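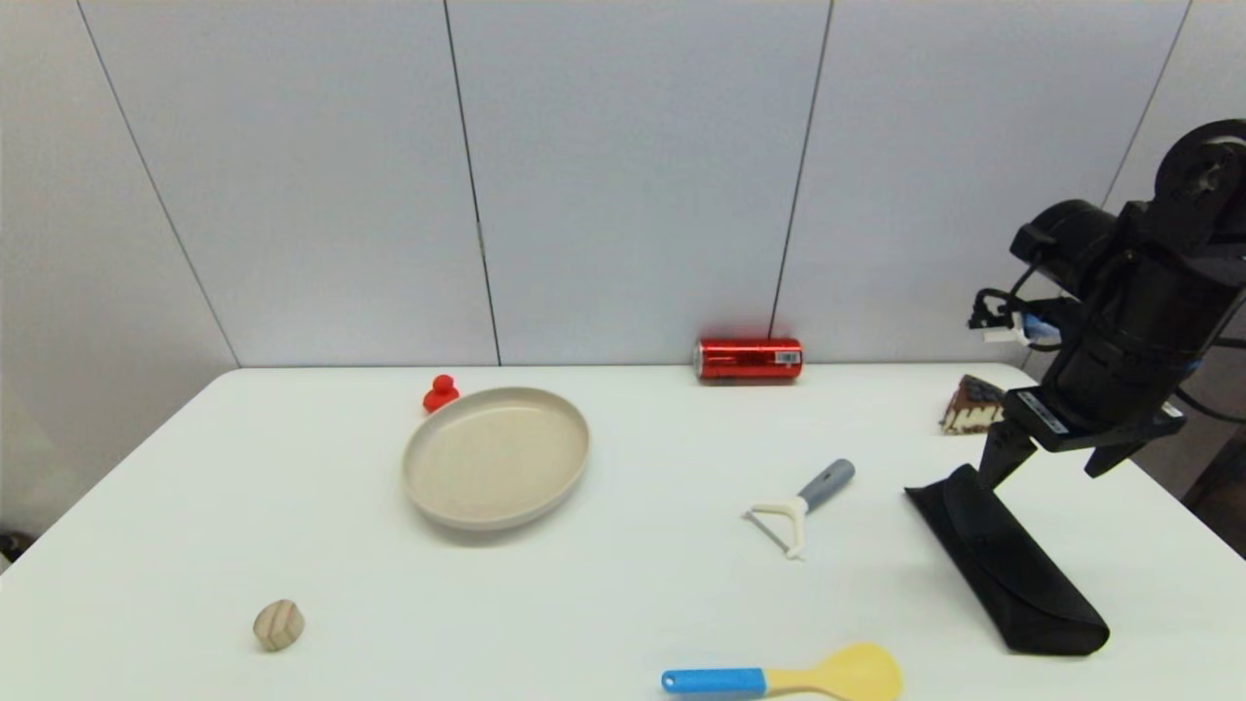
Bridilano — greffon de planification de saisie pour Zornetport

Bridilano reçoit les images de tête et de poignet, propose des poses de saisie et renvoie une trajectoire articulaire au contrôleur. Le module ne fait pas de classification d'objets. Il travaille sur des masques fournis en amont par Hajji, version 8 ou ultérieure.

Installation

Cloner le dépôt dans le répertoire des greffons de Zornetport, compiler, puis déclarer le module dans planif.conf. Les transformations tête-base et poignet-pince doivent être publiées avant le démarrage, faute de quoi le nœud s'arrête avec le code 34.

Paramètres

n_candidats : nombre de poses échantillonnées par requête (1000 par défaut)
marge_table : distance minimale entre doigts et plateau, en mm (9 par défaut)
vue_poignet : active le recalage final sur l'image de poignet

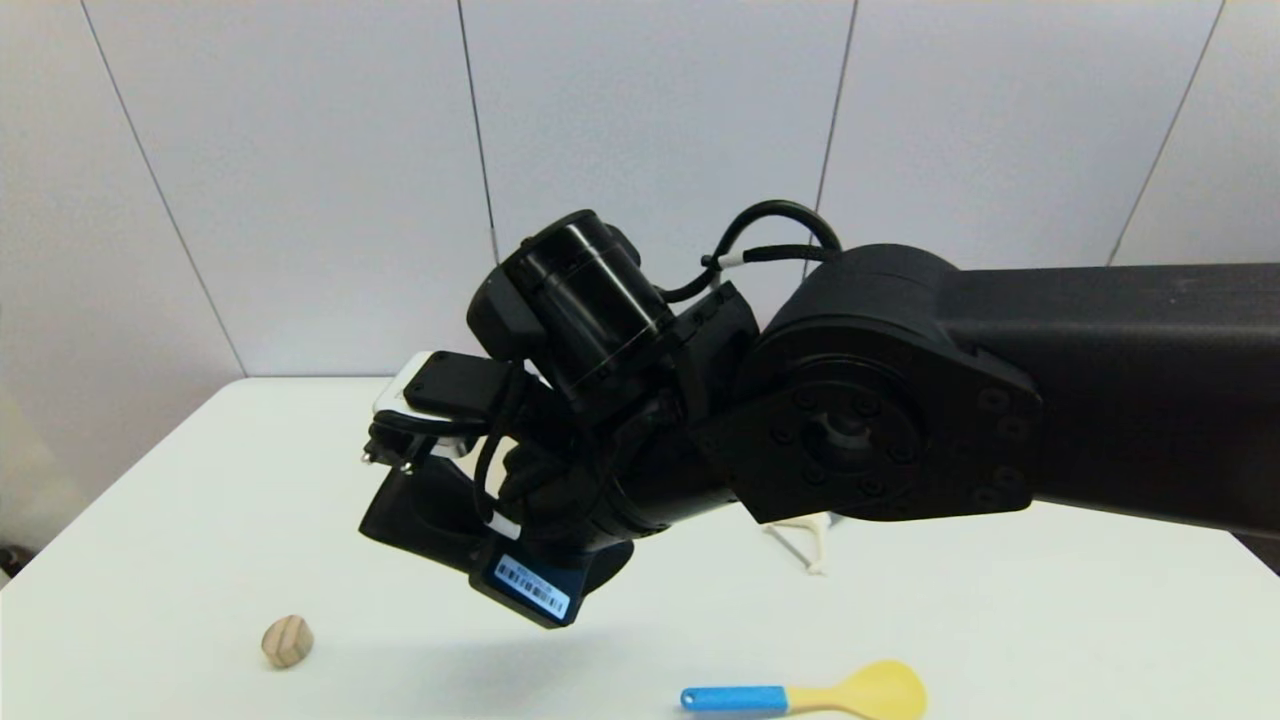 Vue de tête : bras au-dessus du plateau, pince orientée vers le bas.

Le masque du bras est retiré de l'image de tête avant l'échantillonnage. Les objets partiellement masqués par l'avant-bras restent dans la carte d'occupation — leur contour est alors prolongé par une enveloppe convexe.

Recalage au poignet

Avant fermeture, la pose est corrigée pour centrer l'objet entre les doigts ouverts. Les surfaces noires sur doigts noirs demandent un seuil de contraste plus bas (voir seuil_bord).

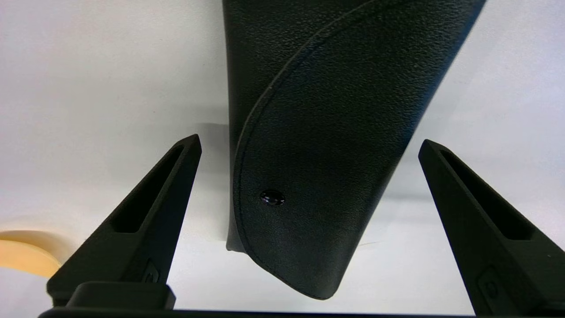
Wim Verstraete signale que seuil_bord n'est pas relu à chaud : il faut redémarrer le nœud après modification, et le même défaut existe dans la branche Vustska. Correctif prévu en novembre.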